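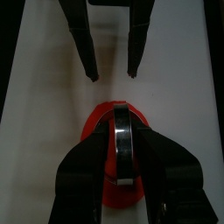 Skanon open day, Lornstead, 10th September. Typing this up on the bus so bear with me.

Got in just after opening, badge number 329, coffee already gone. Parking fine if you go round the back by the Kirkegaard building. Signs terrible.

First stop the small parts room. Long benches, good light, very quiet. Celeste Zapata showed our group how they sort and hand over the little stuff, caps, lids, clips. Lots of red. Red is the reject color at the old Jarudov site, she said, but not here, wich confused half of us. Worth asking about if you go.

Then packing. Noisier. More than 1018 cartons a shift, and you feel it in the floor. Didn't catch the bit about labels, too far back.

Lunch was soup. Decent soup.

Afternoon talk by Gunhild Juhl on storage bins ran over, had to leave before questons. Slides supposed to go up on their site. Next open day is in November, book early, the 7 person groups fill up fast.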